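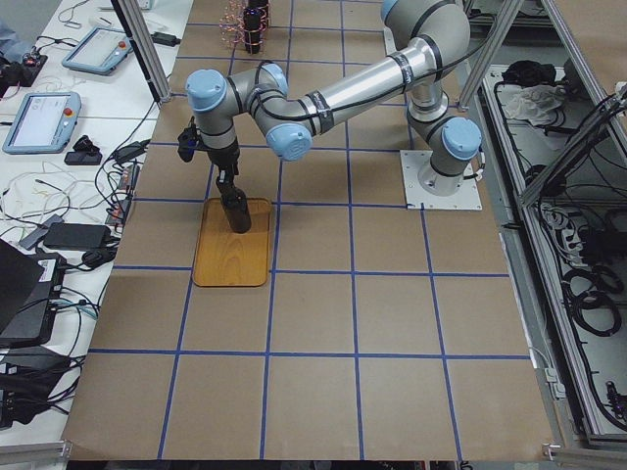 Is it worth paying extra for long-release masking tape?

Depends on how long it stays down. For a weekend job the cheap roll comes off as clean as the expensive one, and past a few weeks I wouldn't trust either of them on a finish I cared about.

dullchisel
That's my own answer after a month of being told otherwise, so argue with me. I bought the Prarneo 30-day stuff at Atow for the dining table. We had paper taped over it while the ceiling was being done, and the job ran over into November like they always do. The label says clean removal. What I got was a gummy line down one side and a dull patch where I rubbed at it. The bargain roll on the window trim went on the same Friday and left nothing.

tumaini_temba
Window trim is painted and your table is what, oil? Lacquer? You compared two surfaces and blamed the tape.

dullchisel
Wiped varnish, three coats, years old. And fair enough, but the package doesn't say "unless it's varnish." It says most surfaces. Most surfaces is where I keep my dinner.

Marlpit
"Most surfaces" means glass. Always has.
The number of days on the label is for indoors at some nice even temperature with no sun on it. Was the table near a window?

dullchisel
South window. The gummy side is the window side, now that you mention it.

Marlpit
Well, there you go.

hong_kt
I'm going to disagree with the whole premise. Kyung-tae Hong here, I refinish furniture for a living and I don't let tape touch a finished top at all, any color, any price. Paper goes over the edge and gets taped to itself underneath. If the paper has seams, tape paper to paper. The adhesive never meets the varnish and you can leave it till spring.

grebe395
Tape to itself underneath sounds great until somebody leans on it and the whole sheet slides. I've had kraft paper walk right off a bench with a full cup of stain on it.

hong_kt
Then it wasn't pulled tight. Fold the corners like a present.

grebe395
I fold presents badly too.

tumaini_temba
I use the paper-to-paper way and it's fine, but kraft is not waterproof and people act like it is. A wet paint can will leave a ring straight through it. Put plastic under it if you like the table – or don't cover it, move it to another room.

dullchisel
Not getting that table through the door, but point taken on the ring. What takes the gum off? The Slanina remover smells like oranges and as far as I can tell does what oranges would do.

Marlpit
Mineral spirits on a rag, dab, wait, wipe. Try it under the table first. I've read good things about the Darnetti gel but they were all on the Darnetti page so I'd hold off.

dullchisel
Spirits worked on the gum. Dull patch is still there.

hong_kt
That's from the rubbing. Fine pad and a thin coat over the whole top. Spot fixing will show.

dullchisel
The whole top. Great. The tape was 3 dollars more, too.

Related threads
Drop cloths: canvas or plastic?
Getting white rings out of varnish
Paint bled under the tape again
Rosin paper vs kraft paper on floors
How long does mineral spirits keep once opened?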